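FLADA TO OFFER CASTANCE SMALL-TABLE PARTY DECORATING LINE AT SHEMWETA STORES

LOMGATE, October 18, 2022. Flada, a maker of party goods, said it will bring its Castance line of table decorations to 132 Shemweta stores. The line has been sold by mail since June, and Flada has shipped 3402 orders.

Castance is meant for small tables at home, where a full-size centerpiece leaves no room for plates. Customers can buy items one at a time or pick their own mix of balloons, cards and table pieces. Most of the colors are quiet ones, such as pearl white, pale green, gray and black.

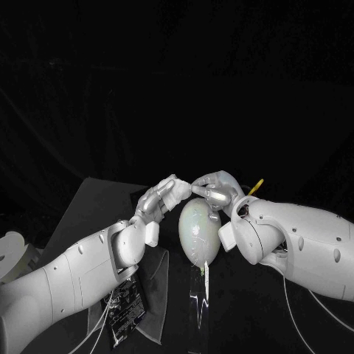
A pearly white balloon, tied end down, above a dark tabletop.

"People kept telling us they wanted something for a dinner at home with a few friends, and everything in the store was made for a hall," said Kasun Sheikh, product manager at Flada. "We started with the table and worked out what would fit on it."

The fall range comes in eight color groups. Flada picked them to go with linens and dishes that customers already own, and the printed pieces are kept simple so that they can be used for a birthday, a retirement or an ordinary supper.

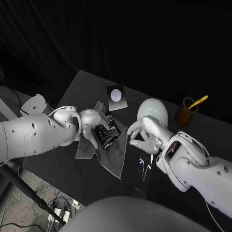
Packaging and printed goods in the darkest color group follow one look, with white printing on black. A glossy black packet with white text and a dark card with a white circle near the top sit easily together near a crumpled gray cloth, and the cloth keeps them from getting lost on a dark table. Flada suggests a plain cloth of this kind for customers who do not want a full tablecloth.

Stores will set aside one display table each for the line. Shemweta staff will change the layout during the season, and shoppers may handle the pieces before they buy.
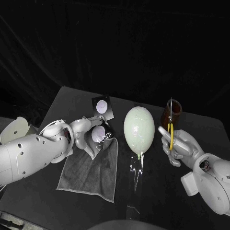 Table layouts printed in the Castance guide start with the flat pieces and add height last. Two black cards can overlap at the top edge of a flat gray towel, with a pale green balloon standing to the right of it as the one tall item. An amber-brown cup adds a warmer color. The guide has up to 30 layouts and is free with any purchase.

Orders by mail will continue at the same prices. Customers who ordered before the store launch may exchange unopened items at any Shemweta store that carries the line.

Media contact:
Kasun Sheikh
Flada, Lomgate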